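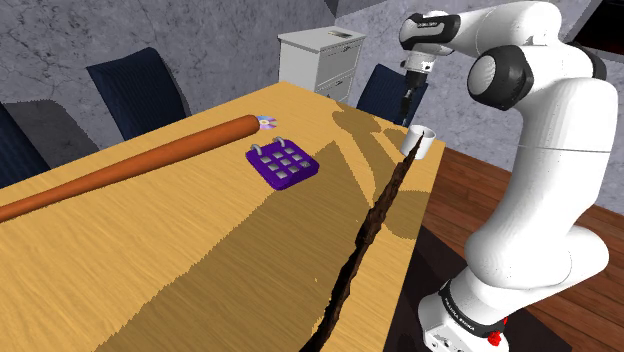

引っ越して3週間たった。まだ段ボールが11個ある。開けてない。開けなくても生活できてるってことは、要らないのでは…と毎晩思いつつ、やっぱり開けない。

今日はコーヒーの話。というか、コーヒーをやめる話。

きっかけは胃。2月くらいからずっと重くて、朝に一杯、昼に一杯、夕方にもう一杯、さらに寝る前。そりゃ重くもなる。Firdevsさん(前の職場の先輩、Firdevs Saraçさん)に電話でこぼしたら「じゃあ麦茶にすれば」と一言。冷たい。でも正論。

で、麦茶にした。初日、頭痛。二日目、もっと頭痛。カフェイン抜くと頭痛くなるって聞いてはいたけど、こめかみをぎゅーっと押される感じ。仕事にならず。昼寝。夜中に目が冴える。なんでだ。飲んでないのに。

三日目の夕方、ふっと楽になった。窓開けたら隣の家のカレーの匂いがして、あ、鼻が利いてるなと。関係あるのか知らないけど、とにかくカレーの匂いがすごかった。うちもカレーにした。じゃがいも入れすぎて、ほぼじゃがいも。

駅前のKozanって喫茶店、これが問題。前を通ると豆を煎る匂いがする。道を変えればいいんだけど、変えるとスーパーが遠くなる。昨日はとうとう入ってしまって、メニューを上から下まで見て、ホットミルクを頼んだ。大人が一人でホットミルク。マスターは何も言わず、はちみつを小皿でつけてくれた。いい店。また行く。

麦茶は煮出し派。水出しも試したけど、なんか薄い。やかんで沸かして、火止めて、パック入れて放置。放置しすぎて渋くなったのが二回。タイマーかければいいのに、かけない。こういうところ、昔からほんと変わらない。

夜の手持ち無沙汰がいちばんきつい。コーヒーって飲み物というより、手に持つものだったんだなと。本読んでても右手が勝手にカップを探してる。代わりに何かいじるものが要る。Bình君は編み物を勧めてきたけど、毛糸買うところから始めるのは無理。押せるものがいい。紫の四角い台に灰色のボタンが三つずつ三列、ああいうのが机に一個あったら一晩中押してると思う。電話の数字みたいな並びで、指が勝手に実家の番号を押しそう。実家の番号、もう下四桁しか覚えてないけど。
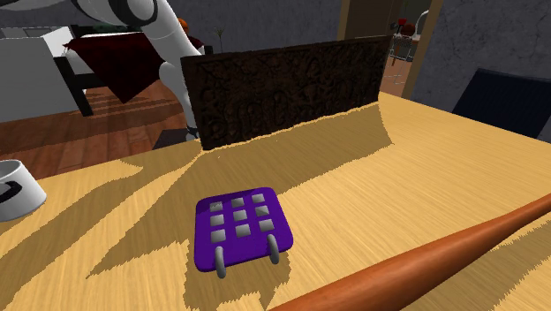
睡眠はというと、よくなった気がする。気がするだけかも。朝起きる時間は同じなのに、布団の中でぐずぐずするのが減った。そのぶん朝ごはんをちゃんと食べるようになって、パンの減りが早い。冷凍庫のパンはもう切れた。食費は増えてる。コーヒー代が浮いたぶん、三つ隣のブロックみたいな名前の店、Siltbyのパンに消えてる。机の日当たりもいいから、朝そこで食べるのが気に入ってしまって、なかなか仕事が始まらない。木の天板に影がぎざぎざに落ちてるのを見ながらだと、パンくずが落ちてもあんまり気にならない。拭くけど。昼ごろに。

胃はだいぶまし。薬も飲んでない。ただ、やめたと言い切るのはこわいので、しばらくお休みってことにしとく。8月に実家に帰ると父が必ず濃いのを淹れてくるから、そこが山場。断ると機嫌悪くなるし。一口だけもらうか、いや一口で済むわけがない。

あと、使ってないミルが一台あるので、欲しい人は連絡くださいい。手回しです。けっこう重いです。箱はどっかの段ボールの中。たぶん。

今日はここまで。やかん鳴ってる。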